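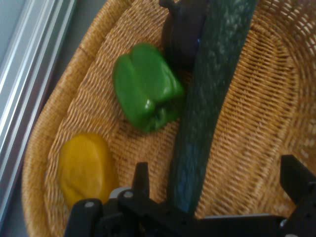

**Do vegetables need to go in the fridge the minute you get home?**

Most of them can wait until the coats are off. The delicate ones can't wait until after dinner.

## Unit 2: Storing the Shopping

Cestmont Evening Kitchen Course, Ham annex

Cucumber, eggplant and bell pepper are all fruits to a botanist, which will be of no help to you on the exam or at the stove. They do share a dislike of deep cold. The back wall of the fridge, where most people shove them, is the worst address in the house.

**Cucumber.** Goes soft and watery if chilled too hard. Upper shelf, toward the door. Keep it away from bananas and tomatoes, whose ethylene turns it yellow.

**Eggplant.** Sulks in the cold, and the flesh browns. A cool pantry is fine if you'll cook it within 2 days. Leave the cap on until then.

**Green pepper.** The easygoing one. Crisper drawer, unwashed. A cut half wants a lid and a short deadline.

### Baskets

Wicker lets air through, so it suits a cool counter. It also lets onion skins through, as you will discover when you lift it. Line it with a towel if that bothers you. Don't stack to the rim: the bottom layer bruises, and it's always the bottom layer you forget.

### Before next class

- Read handout 11 (roots and tubers)
- Bring one vegetable you have neglected, bagged, please
- Pantry log, page 23, in pen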